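Home | Features | Workshops | Food | Archive | Subscribe

We use cookies to remember your settings and to count visits to our pages. By continuing to read you accept this. Manage choices

The packing table

Benedetta Pagano packs by hand, and she would like more people to take an interest in how it is done.

By Kamil Krajčí
29/03/2022

The unit is at the back of a row of small workshops in Irness, between a tile cutter and a man who repairs outboard motors. There is a roller door that sticks in cold weather and a side door that everyone uses. Inside, most of the floor is shelving. The work happens at the tables.

Benedetta Pagano started Endale nine years ago with a friend, Manuela Donati, who still does the books from home. They do not make anything. Small producers send them goods in bulk, and Endale bags, boxes, labels and ships them. The trade calls this contract packing. Most of the customers are people who make one or two products and have run out of room in the garage: hand soap, cleaning liquids, lamp oil, dog shampoo, craft glue.

"They come when the kitchen is full," Pagano says. "Usually it's the husband or the wife who calls, the one who isn't making the stuff."

A typical job is 500 bottles. The largest the unit has taken was 1,306, an odd number that came about when a customer in Cirow cleared out a storage room and sent everything that was in it. The smallest she will accept is 185, which fills one of her pallets to the height she likes. Below that she tells people to do it themselves and gives them the name of a bag supplier.

She has firm opinions about tables. The first ones at Endale were folding banquet tables bought from a hotel sale, and they bounced. A bottle set down at one end would tip a bottle at the other. She replaced them with heavier work tables and had the tops set at 37 inches, a little higher than a kitchen counter. Auður Hallgrímsson, the tallest person on the staff, had asked for more. They settled on rubber feet under one table and left the others alone.

Then there is the question of what goes on top. Bare tabletops are slippery, and a round bottle on its side will travel. Pagano tried toweling, which shed lint onto the labels, and a sheet of cork, which broke up at the corners within a year. She now prefers a large mat of the kind sold for cutting cloth. It wipes clean, and it gives a packer a definite area to keep in order. Supplies stay off it unless they are being used. Tape guns are never allowed on it. One of them landed on a carton of lamp oil in the second year and the floor was slick until February.

Color came into it later. Gerardo Rizzi, who trains new packers, argued for green because most bottles and caps they handle are some other color. You can check a green mat for stray caps in one look, he says, and a white one takes three or four. He also likes it for his eyes at the end of a shift.

Rizzi has a fixed way of teaching. A new packer begins with bottles and no bags. They pick one up, look at the cap, turn it once to look at the label, and put it down. He has them do this for most of a morning. Labels go wrong in only a few ways: a lifted corner, a bubble, a wrap that starts crooked and ends lower than it began. Caps go wrong in more. A flip cap can be closed and still not seated, and a nozzle can be cracked at the base where you only find it with a thumb.

After that he adds the bags. He dislikes a bag that is too large, which most people choose when they order for themselves. The spare plastic bunches up at the neck and the whole thing looks like leftovers. For liquids he wants the bag to close a finger's width above the cap. Bags arrive flat in bundles of 1,000, and he tells people to bring only a handful to the table. 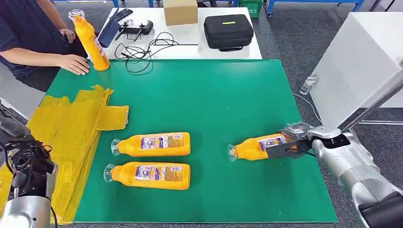
Nobody keeps to the handful. By the middle of a shift the bags have slid over one another and taken up the side of the work space, and the packer is reaching across them. Rizzi has tried a wire rack and a cardboard tray with a slot cut in it. The tray was the better of the two, but it has to be refilled, and in a hurry people pull out the lot and drop it beside them.

Which way the bottles face is another of his subjects. He teaches people to lay them down with all the caps pointing the same way, so that the hand closes around the same part every time and the label comes up where it is expected. Hallgrímsson stands hers upright first and lays them down as she goes. She says she can see a bad cap sooner that way. Rizzi has stopped correcting her, partly because her boxes come back less often than his.

Returns are logged in a notebook by the side door. Leaks come first, then scuffed labels, then wrong counts. Pagano goes through it with Donati once a month over the phone. A few winters ago the scuffed labels were climbing, and they traced it to a change of carton. The new dividers had a rough edge. They went back to the old ones, made by a firm called Skillex, and paid a bit more.

Pagano is not looking for a bigger unit. The lease has two years left and the landlord has promised to look at the roller door. She would like a second sink. She would also like customers to stop sending bottles loose in the box with a sheet of newspaper on top, and she has written a page of instructions, which she mails out with every quote. About half of them read it.

Related

The tile cutter of Irness
Choosing a workbench for a small room
Soap from the back kitchen: three makers in Cirow
What a carton costs
Letters: more on folding tables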